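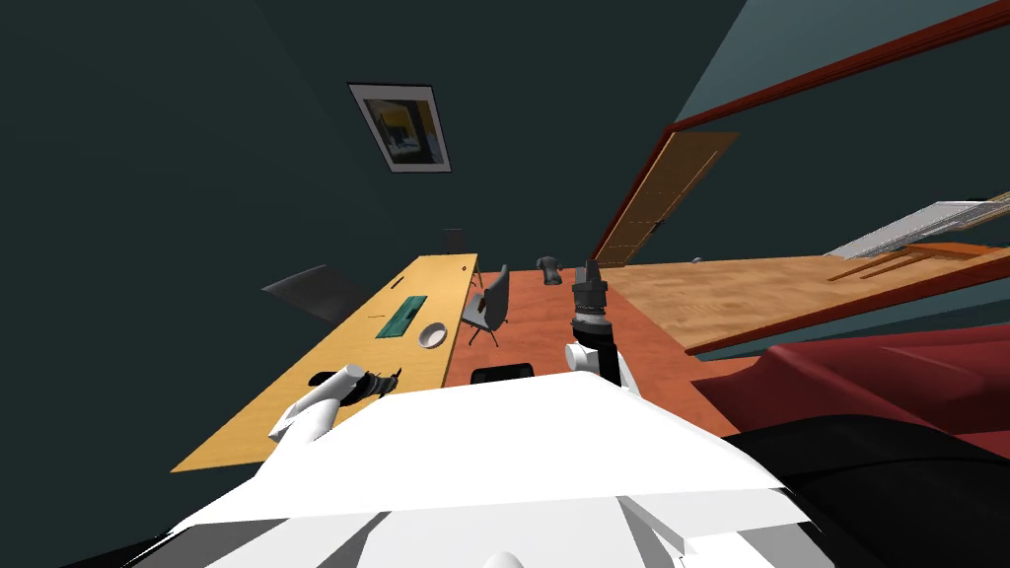
By Zulema Montecinos

Film discs and cases: cleaning and storage

Wipe a disc from the center hole straight out to the rim. Circular strokes follow the data track, and a scratch along the track is harder for the player to correct than one across it. Use a lint-free cloth and distilled water. For greasy prints add one drop of dish soap, then rinse. Do not use window cleaner or paper towels.

Comedies that get lent out come back the worst. Check the hub for cracks before playing. A cracked disc goes in the trash.
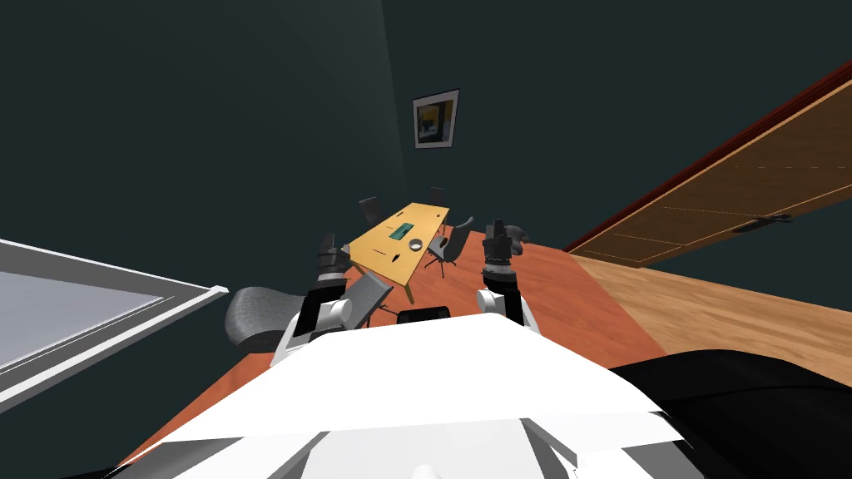
ULLOW, August

Store cases upright, spine out, away from direct sun. Printed sleeves fade first on the red inks. My shelves hold 339 cases at about 60 to a shelf. Leave a finger's width free at the end of each row so that cases slide out without bending the hinge.

Box sets with card sleeves go on the bottom shelf. 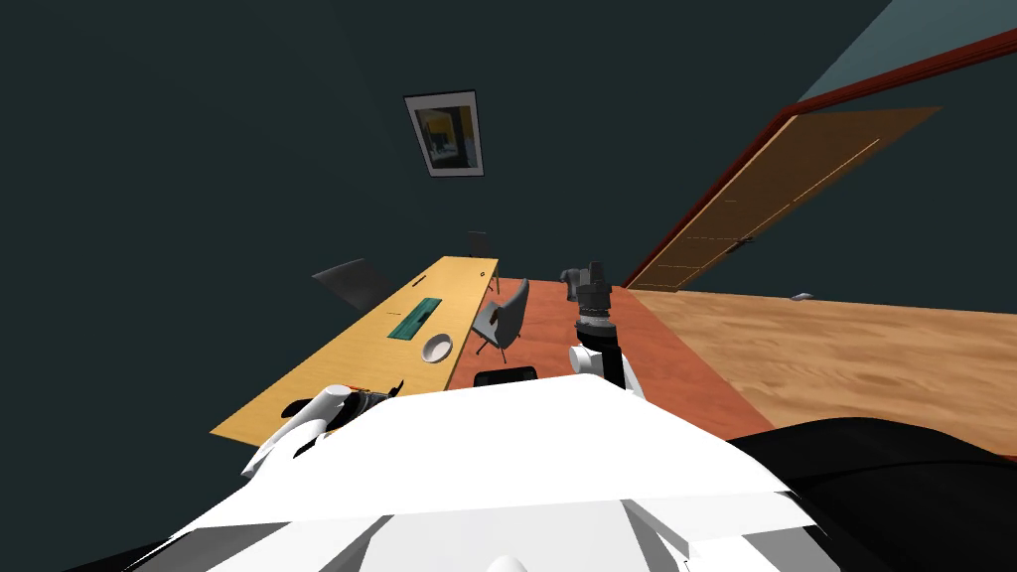 Text: Eskil Westerberg

Tape is less forgiving. Rewind fully before storage and stand the cassette on its short edge, full reel down. If there is white dust on the tape edge, do not play it. Mold transfers to the heads and then to every other film you own. Bag the cassette and keep it apart until it can be cleaned.

Label the case, never the disc.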